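Isevau Student Robotics Club
Gallery: the Rastulance project, spring term

Thursday, May 8, 2025

Welcome to our picture page. Rastulance is the name we gave to our project for the Prillisow assembly competition. In this competition a robot arm must pick up parts from a table and put them in the right places in a tray. It sounds easy when you explain it to your parents. We have worked on it since March, every week after lessons, and we can say now that it is easy for a hand and difficult for a gripper.

The text under and over the pictures is written by the students. If you find a mistake in the technical part, please write to us, we would like to correct it. If you find a mistake in the English, you can write also.

The task in short

The organisers give every team the same drawing of the tray and the same rules. The parts carry square black-and-white markers, and the program may use them to find where a part is and how it is turned. A team gets one point for a part that is lifted, two more if it is placed, and loses one point if the tray is moved. The run ends after 912 seconds, also if the arm is in the middle of a movement. We do not know why they chose 912 and we have asked.

The parts must be placed without help. One student may stand at the stop button, but if the button is pressed the run is finished and only the points until then are counted.

What the gripper sees

We use more than one camera view, and the view from the wrist is the one which gave us the most work. It goes everywhere the gripper goes. When the gripper is close to something large and plain, the program receives almost no information: no edge, no marker, only white and grey. Our first version became confused in such a moment and began to search in circles. The second version keeps the last good position in memory and moves back a little until it finds a marker again.

The view from the wrist, with the gripper open and empty. Only the two fingers with their black pads are clear, and behind them all is pale and soft.
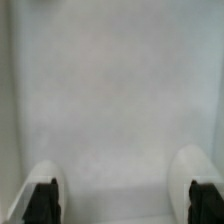

White on white

Visitors often ask why we do not paint the parts in strong colours. The rules do not allow it. The tray is white, the parts are white, and our fingers are white too, so the program cannot simply look for a colour. For this reason the markers are so important to us, and we spent the whole of March only on reading them well. A marker that lies flat and faces the camera is found nearly every time. A marker which is seen from a low angle is much harder, and one that is half covered by a finger is sometimes not found at all.

We made a test with 100 starting positions, the same for each version of the program, and wrote down each failure by hand in a notebook. It was slow work, but the notebook is now the most useful thing we have. When somebody changes a value in the program, we go back to the list and try the positions that failed before.

Placing a part

The lower end of this part is narrower than the rest, a round peg, and the tray has posts and an open ring standing in it. The arm must come from above and stay quite vertical. If the part is tilted even a little, the edge of the peg touches first and the part turns between the fingers. We have then the choice to push or to go up again. Our rule is to go up again, because pushing has cost us many points in practice.

The last movement is made very slowly. In the practice runs this is the moment when everybody stops talking. 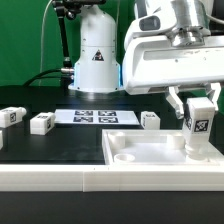
Peg end down, over the tray. The sheet with four markers lies on the dark table behind.

The question we discussed longest was how high the fingers should hold a part. If they hold it low, it is stable, but the fingers come near the walls of the tray. If they hold it high, there is more space, but a small error at the top becomes a large error at the bottom. We chose high for the long parts and low for the short ones. The program decides by reading the number of the marker, so we had to make a table with each number in it. In the first table two numbers were exchanged. It took us one complete evening to find this.

The marker board

On the table we keep a board with four markers, two above two. Before a practice session the fixed camera looks at it and the program calculates where the table is in relation to the arm. If the board is moved after that, all positions are wrong by the same distance, and the arm will close its fingers very politely beside the part. We have now written a line in our checklist: do not lean on the table.

The small cubes

The cubes are the smallest parts we work with and the younger members like them best. Their markings are on the top, so the gripper covers them with its own body when it comes down. The program has to read the marking early, from a distance, and then trust it. The group that works on the cubes has used 1111 as the number of its best program version, with the explanation that it was easy to remember.

Two of the cubes are on the right side of the marker board, and the left finger of the gripper is just over one of them. The square tray is at the front on the right, and the base of a second arm stands further back with its blue light.

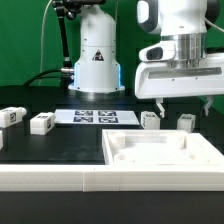 What we have learned up to now

– Save the pictures from the camera also when a run goes well. At the beginning we saved only the failures, and then we had nothing to compare them with. Our archive has now over 3430 pictures and we have begun to sort them.
– Change one value at a time. We all knew this rule from physics lessons and we all broke it.
– Write the comments in the program in one language. We had three.
– Check the light before each session. In the late afternoon the markers are read less well on the side of the windows, so we close the blinds from the start.

Next steps

Before the summer holiday we want to do the complete task five times one after another without touching the table. Our best result until now is three times. After this we will try to make the last movement faster, but only if the placing stays reliable. The group for the long parts is also writing a small guide for new members, with the checklist, the marker table and a page about the stop button.

In autumn the club opens again for new students from the age of fourteen. You do not need to know programming. It helps if you are patient and if you can stay until the end of the session, as the cleaning up is part of it.

Thanks

We thank the workshop Okonkwo in Prillisow, where we could borrow tools during the whole spring and where our questions were always answered, also the ones which we asked twice. We thank our school for the room and for the late key.

Using our pictures

Other schools may use the pictures on this page for lessons and posters. Please write "Rastulance project, Isevau Student Robotics Club" next to them. For larger versions, use the contact form and tell us which picture you need. We read the messages once a week – please have a little patience with the answer.

Back to all galleries
Club calendar
Contact form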